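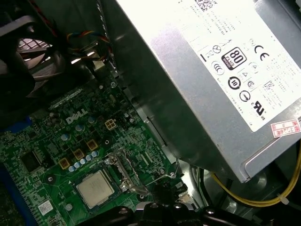 The label on a desktop power supply, 80 PLUS logo and all.

I finally watched the documentary about the Flukovmont hydroelectric plant. It runs 55 minutes and was made by a small company called Taladance. The director is Sandrine Besnard, and as far as I know it is her first film longer than half an hour.

The plant was built by a firm named Delorme, which also put up the workers' housing down the valley. The first part of the film covers the construction years. At the peak there were over 2000 people on the site, and the village had one bakery. Lionel Lacroix, who drove a cement truck there, talks about lining up for bread before his shift. He is the best thing in the film and I wish he had been given more time.

The middle part is more technical. It explains how the two turbines were brought up the old road and why the second one went into service a year after the first. I had to go back and watch this section again. There is a good animation of the water path from the intake to the tailrace, but the narrator talks over it too fast.

The last part is about the refit. The control room was replaced, and the old panels went to the museum in Lovel. Wilson Lozano, the shift manager, shows how the output is now set from a screen. He also says the staff went from 200 down to a number he does not give, and the film leaves it there. I would have asked.

What I missed was anything about the farms that were flooded. They get one sentence and an aerial shot. My friend Vinh Quách grew up near there and says his neighbors still talk about it, so there must have been people willing to be interviewed.

The sound is uneven in the outdoor interviews, and the music is a bit much. The archive footage is very good, especially the color film of the spillway being tested.

There is another screening in July at the library, with the director present. I plan to go and ask about the farms.

Posted June 9, 2019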